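Flilinton Leadership Practice
October 18, 2021

A thread on delegation, and on why many capable managers find it harder as they become more senior. It draws on our work with leadership groups at Zisis and Tokia. 1/10

Most managers are promoted for doing a job well. They are then asked to stop doing it and to see that others do it well. Few are given any help in making that change, and many continue to hold on to their former work in the evenings.

At Zisis, a company of about 500 employees, we asked department heads to keep a plain record of the decisions that crossed their desks during February. They were not asked to change anything. They were asked only to write each decision down and to note who else could have made it.

The records made uncomfortable reading for several of them. Approvals for minor travel, the wording of routine letters and the order of items on a meeting agenda had all been sent upward. In most cases the person who sent the question already knew the answer and had said so in the message.

Our senior adviser, Sudheer Mudaliar, describes this as borrowed caution. A team member has once been corrected in public for acting alone, and the whole team learns to ask first. The manager then concludes that the team lacks initiative and checks more closely than before.

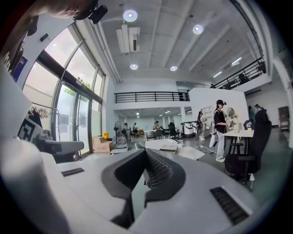
Delegation begins with a clear statement of what is being handed over. We ask managers to name the result, the limits and the date of the first review, and to do so in conversation before anything is put in writing. A manager who works behind tall glass windows may believe that the team sees everything and needs no such statement. Being visible does not tell a colleague which decisions are now hers to make. The limits matter most, and they are the part most often left out.

At Tokia the leadership group chose a different starting point. Each member selected 2 recurring duties and gave them up entirely, including the right to be copied on messages about them. The second condition caused more debate than the first. One member asked for it to be removed and, after some discussion, agreed to try it until the next review.

We are often asked what a leader should do when delegated work falls short of the standard. Our advice is to return to the agreement before discussing the person. Was the result described? Were the limits known to both sides? If they were, a direct and private conversation is owed to the colleague concerned. Taking the work back without that conversation teaches the team that the offer was never serious.

There are duties that should stay with the leader. Decisions on pay, matters of conduct and the final word on the direction of the team belong in this group. We encourage leaders to say so openly. Teams accept a firm boundary far more readily than one that moves from week to week.

Our next open workshop on this subject will be held at the Hegde Center and has places for 240 participants. Managers are welcome to attend with a member of their own team, and we recommend that they do. Registration details will be posted on this account once the program has been confirmed. Questions on the points raised in this thread may be sent to us by direct message. 10/10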